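Freestanding bathtub

A freestanding bathtub is a bathtub that stands on the floor without being built into a wall, alcove or deck. All of its sides are finished, so it can be placed away from the walls of a room. Modern models are often white, with sloping inner ends and a flat or rolled rim.

Materials

Cast iron was the usual material for early tubs and is still sold. It holds heat well but is heavy, and upper floors sometimes need reinforcement to carry it. Acrylic tubs are lighter and easier to move. Stone resin and enameled steel fall between the two in weight. The Mitow catalog lists 25 freestanding models, most of them acrylic.

Display and handling

Tubs are commonly shown and stored on hard, level floors such as tile or polished stone. Glossy floors scratch easily, and dealers often put down felt or cardboard before a tub is slid into place. Large open rooms used for this purpose may also hold crates, cabinets and work tables.

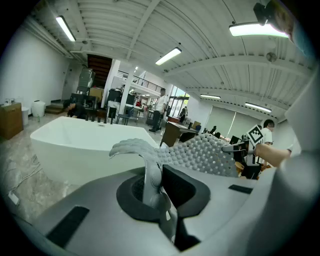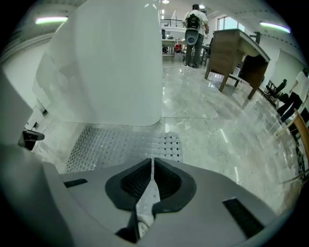 Installation

The drain is normally connected through the floor, and its position has to be settled before the finished flooring is laid. Faucets may be mounted on the rim, on a nearby wall or on a floor-standing pipe. Kerstin Fuchs, in her handbook for the Grabowska trade school, recommends leaving enough space on every side for a mop to pass.

Care

Acrylic surfaces are cleaned with mild soap and a soft cloth. Abrasive powders dull the finish. Small scratches can be polished out, while chips in enamel need a repair compound.

See also: Clawfoot tub; Bathroom; Plumbing fixture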